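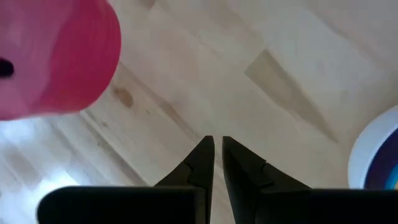

## Wood floors, the quick version

Notes from doing ours over and over. Pale boards mostly, the kind that show every crumb and every drip. Darker floors, same rules, you just find out later.

### Everyday

- Dry first. Always. Broom or dust mop, along the grain, then whatever's left with the vacuum.
- Vacuum: brush roller OFF. Hard floor head if you have one. Check the wheels for grit, that's where the little curved scratches come from.
- Mop should be damp. Wring it, then wring it again. If the boards still look wet after 2 minutes, too much water.
- Change the water when it goes gray. Not when you're done.
- No steam mop. I know. The box says wood is fine. Ask your floor in a year.
- No vinegar on anything oiled or waxed. Dulls it.

### Which finish do you have?

Drop of water somewhere hidden, inside a closet is good. Wait 9 minutes. Sits there in a bead = probably sealed (lacquer, poly). Soaks in and leaves a darker patch = oil, soap or bare wood. Wipe it up either way.

Sealed floors: plain water, tiny squirt of dish soap, done. Oiled floors: soap made for oiled floors, the cheap dish stuff strips it. I use the Eneo floor soap, the unscented one. 4 capfuls to a bucket is what the label says and it's too much for us, I do half. Less streaking.

### Marks and spills

**Crayon.** Scrape the lump with an old gift card. Dab of mayonaise on a rag, leave it a few minutes, wipe, then soapy cloth. Sounds gross, smells like lunch, works.

**Ballpoint.** Rubbing alcohol on a cotton swab, sealed floors only. Only touch the line. Don't rub out into the clean part.

**Marker, the permanent kind.** Same as ballpoint but expect a ghost. Rug.

**Sticky stuff (tape, stickers, syrup).** Warm cloth laid on top for a minute. Then plastic scraper, held flat. Never a knife, never the green side of the sponge.

**Gum or candle wax.** Ice in a bag till it's hard, then it pops off in bits.

**Black heel marks.** Clean tennis ball. Or a pencil eraser, the white kind.

**Grease.** Cover with cornstarch, go do something else, sweep up. Repeat if it's still shiny.

**Water rings.** If it's white, it's in the finish and you've got a chance: soft cloth, a little furniture oil, small circles. If it's black it's gone into the wood and that's sanding. Sorry.

### Scratches

Light ones on an oiled floor: rub in a bit of the same oil, wipe off the extra after ten minutes, stay off it overnight. Lay the oily rags out flat outside to dry, NOT balled up in the trash. They can catch fire by themselfs.

Deeper ones: wax filler stick. Go a shade lighter than you think. I have the Rememitz stick, number 553, which is close enough on light pine. Press in, level with a plastic card, buff.

Dents (not cuts) on bare or oiled wood: damp cloth on the dent, iron on medium, few seconds at a time. The wood swells back some. Don't try this on lacquer, it turns cloudy.

### Stopping it in the first place

- Felt pads under every chair leg. The nail-in kind hold up, the sticky ones slide off by July.
- Mat outside the door, another inside. Both. Shake them.
- Kid stuff with hard wheels goes on a rug.
- Plant pots on a saucer, saucer on a cork mat. Lift it now and then and look.
- Move the rug around in summer or you'll get a tan line.

### Keep in one bucket

Two cloths, plastic scraper, swabs, eraser, cornstarch in a jar, filler stick, spare felt pads. Under the sink. Put it back when your done.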